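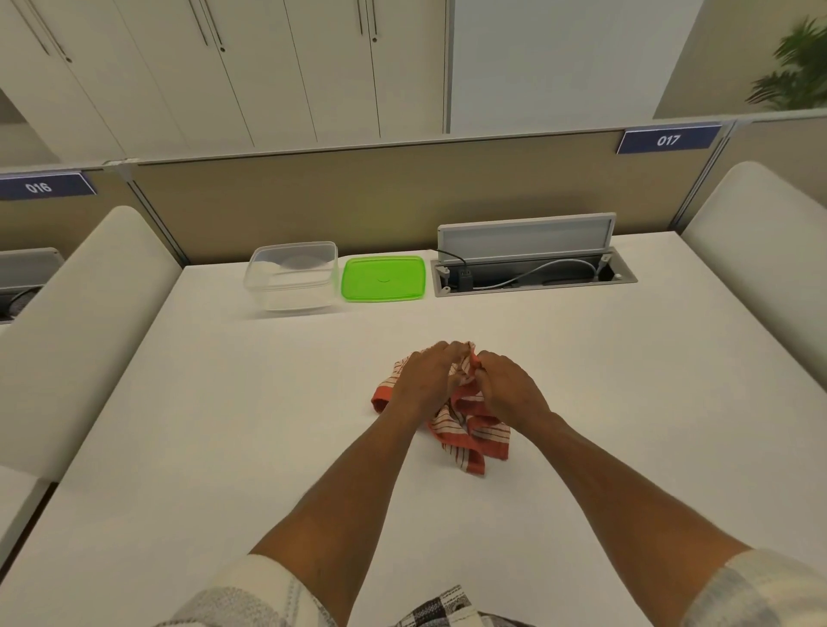

The striped towel at desk 017.

By January I had folded that towel so many times that my hands went on doing it in my sleep, or so my wife told me, and she is not a person who exaggerates before breakfast.

The job was simple to explain at parties and hard to explain to myself. There were two grippers to compare, the Drodus and the Wirkiser, and one of them would go onto the arm we were building for the laundries at Vunano. The Drodus had two flat fingers and a stubborn streak. The Wirkiser had three soft ones that closed like a sleepy child's, and it cost us $2,240, a sum I thought of every time it let something slip. Before either of them got a turn, somebody had to do the fold by hand with the head camera running, so that we'd have something to hold them up against, and the somebody was me.

Well, I had always supposed I knew how to fold a towel! My grandmother taught me, in the kitchen on Kalniņš Street, with the radio going and the windows steamed over, and she was strict about corners. But you try doing it slowly, over and over, thinking about every finger. I found out that my left hand hardly does a thing. It lies on top of the cloth and keeps it company, and the right one goes looking for the edge. I'd never noticed. I thought of my grandmother's left hand, with the thin gold ring, lying on the linen in just that way, and I had to stop for a while and go get some coffee.

The Drodus went first. It pinched hard and well and took up two layers when we wanted one, and out of 103 tries it made a decent fold in 15. The Wirkiser was gentler. It would touch the hem, think it over, and touch it again, and I caught myself leaning forward in my chair and whispering "go on, go on," the way you do with a toddler and a spoon.

Late one afternoon, with most of the lights off down the other end of the office, it found the corner. It lifted the red hem, carried it across, and put it down a little crooked. Then it opened its three fingers and waited for the next command.

My grandmother would have made it do the whole thing over. I reached across, straightened the edge with my thumb, wrote "crooked, but kind of lovely" in the notes column, where only numbers were supposed to go, and shook the towel out for the next one.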